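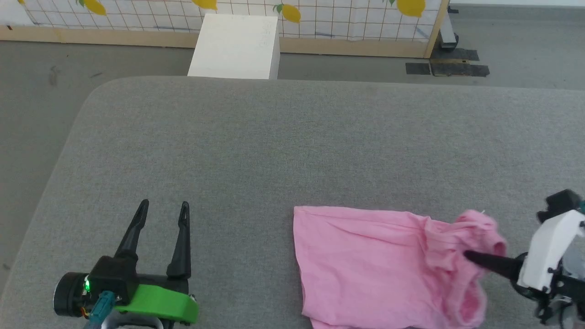 Pilling on "hard-wearing" felt-look upholstery - is the Voditz fabric any good?

Forum: Home and Furniture > Fabrics and Upholstery
Page 1 of 2

drystone_wally
Original poster
Looking at re-covering a window seat and two dining benches. The shop in Tremulton is pushing a grey felt-type fabric from Voditz and says it will outlast anything else in the place. I've been told that before, about a couch that looked like an old jumper inside a year.
The sales sheet makes a lot of the rub count. Does anyone here believe rub counts? I'd like to hear from people who have lived with the stuff and aren't selling it.
It's a mid grey. Ours would be a bit darker if my other half gets their way.

pepperberry
Rub counts measure how long it takes a machine to wear through a flat bit of cloth. They tell you next to nothing about pilling, which is a separate test with a separate grade. If the sheet gives you one and leaves off the other, I'd ask why.

mulga_bill_not
We have it on a bench in the hall. No pilling. Dogs, kids, school bags, the lot. I think people get very worked up over fabric.

drystone_wally
How long have you had it, though?

mulga_bill_not
Since August.

pepperberry
That's hardly a trial.

mulga_bill_not
It's a trial of a hall bench with dogs on it. I'm telling you what I've got.

Kettle87
Had a felt-look from a different maker and it pilled badly, but only where people sat in jeans. The back cushions were perfect. I'd want to know what's in it before anything else. Pure wool felt will fluff a bit to start with and you can shave it and it settles. A blend with a lot of polyester holds on to the little balls and you're shaving it forever.
The other thing is colour. Mid grey shows everything. It's sold as a practical colour and I have no idea how that got started. Hand grease comes up dark on it, and anything pale drops lint that you see from the doorway.

tin_roof_rosie
Agree with Kettle87 about grey. Ours looked grubby along the front edge well before it was worn. We ended up throwing a rug over it, so we paid for good upholstery and look at a rug.

drystone_wally
Righto. So composition first, pilling grade second, ignore the rub count. The sheet says "wool rich", by the way.

pepperberry
"Wool rich" could mean anything they like. Get the percentage in writing.

bench_press_ganger
I'll be the one to disagree. I did upholstery for a living until my back gave up and rub counts are fine as long as you know what they're for. A low one will rule a fabric out. A high one won't rule it in. Writing the whole test off as marketing is just as silly as believing the brochure.
What kills window seats is sun, not bums. Ask for the lightfastness rating. If the seat faces north and gets the full afternoon, a grey can go greenish or pinkish depending on the dye, and no amount of brushing will fix that.

drystone_wally
It faces north. Of course it does.

bench_press_ganger
Then lightfastness goes to the top of your list, ahead of pilling. And get the foam done at the same time. New cover on tired foam will wrinkle at the corners and you'll blame the cloth. Rounded corners are kinder on this sort of fabric too. It doesn't like being pulled tight over a sharp edge, it thins out there and that's where the first hole comes.

tin_roof_rosie
Does anyone do the stain guard treatment? They wanted a fair bit on top for ours and I said no. I've wondered since.

Kettle87
Said yes, regretted it. Red wine went straight in. When I rang they asked if I had "blotted within the recommended period". I'd blotted it with my own sleeve while the glass was still rolling.

mulga_bill_not
Ha. We got it thrown in. Couldn't tell you if it works.

pepperberry
It wears off, and more quickly where you sit, so it goes first from the only place you want it. I wouldn't pay for it.

bench_press_ganger
Depends on the product and on who puts it on. Done at the mill it can be decent. Sprayed on out the back of the shop, save your money.

drystone_wally
The shop does it out the back.

bench_press_ganger
Well, there you go.

plain_weave
New here, been reading for a while. We got a quote from Bhardwaj for something similar and they sent a cutting big enough to do something useful with. I safety-pinned it to the seat of an old kitchen chair and we all sat on it for a month. It fuzzed up a little along one side and otherwise came through all right. I'd be wary of any shop that will only give you one of those postage stamp samples with the zigzag edge.
Also, rub it with something you own that sheds or bleeds. New jeans, a cheap red towel. Dye from clothes is a bigger worry on pale and mid colours than wear is, and none of the sheets mention it.

Kettle87
Second the jeans test. Damp cloth, dark denim, rub it hard. If it comes up blue on the sample it'll come up blue on the bench.

mulga_bill_not
Or just wear what you like and let the bench look like a bench people use.

pepperberry
Easy to say when you've had it since August.

drystone_wally
Asked for a bigger cutting this morning. They said they'd "see what they could do". Also asked for the wool percentage, the pilling grade and the lightfastness. The bloke wrote all of it down and then told me again about the rub count.

tin_roof_rosie
Did they give you a price per metre?

drystone_wally
They quoted the whole job at $2424 for the three pieces, foam included, stain treatment extra. I nearly laughed. They did say the fabric was the smaller part of it.

bench_press_ganger
With foam that's not outrageous. Labour is most of it and always has been. Check whether the covers will come off. If they're stapled down, you're cleaning them in place for the rest of their life. Zips cost more but I'd have them on a dining bench every time.

Kettle87
I'd say the opposite for felt. Once you take a felt-type cover off and wash it, it never goes back on properly. Ours shrank enough that I had to kneel on the foam to close the zip, and that was following the care label.

bench_press_ganger
You dry clean it, you don't wash it.

Kettle87
The label said cold hand wash. I can only go by the label.

bench_press_ganger
Then I'd be suspicious of the label. Which maker?

Kettle87
Plurkelholm. The older range, I think they've changed it since. I wouldn't buy it again to find out.

plain_weave
Funny, our neighbours swear by Plurkelholm. Theirs is the ribbed one, so maybe that's the difference.

pepperberry
Everybody swears by what they've already paid for.

mulga_bill_not
Is that aimed at me?

pepperberry
A bit.

drystone_wally
Bigger cutting has turned up. 87 per cent wool according to the sticker, so better than I was expecting. Pilling grade is 4, which I gather is all right. No lightfastness figure. I was told it "wasn't usually asked for".

bench_press_ganger
4 is good if it's from the full test. They can stop the machine early and still print a grade. Ask how many cycles. And keep at them about the light. Meanwhile cover half the cutting with cardboard and tape it inside the window.

drystone_wally
Taped up as of lunchtime. I'll leave it as long as I can stand and report back. Not paying a deposit before then, whatever the sale sign says.

tin_roof_rosie
Their sale sign has been up as long as I've lived near Tremulton.

Page 1 of 2 - Next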